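Student Projects > Robotics Software

Two hands, one planner: our semester with Proko

2023-10-26 | by the Proko student team
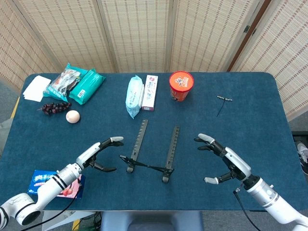

So my half of Proko was the planner, the part that decides which arm moves when. I started on it in June and figured I'd be done in 2 weeks — ha! We built on top of Flondix, our lab's control stack, and it was only ever written for one arm at a time. My first version just ran two copies side by side. They had no idea the other one existed, so in simulation the wrists kept crossing and everything locked up.

What I ended up with is one shared timeline. Both arms post their next 15 waypoints to it, and a checker looks for overlaps before anything gets sent to the motors. If it finds one, the left arm waits (picking a side was way easier than being fair about it).

Perception is still the weak spot. Thin black parts with gaps in them, like folding stands, confuse our segmentation, and the grasp point jumps between rails. I hand-labeled 672 masks and it got better, but I wouldn't call it solved. Next up is logging that I can really read!

Recent projects
Yáñez: a replay viewer for joint logs
Dorkum gripper tuning, part 3
Getting started with Flondix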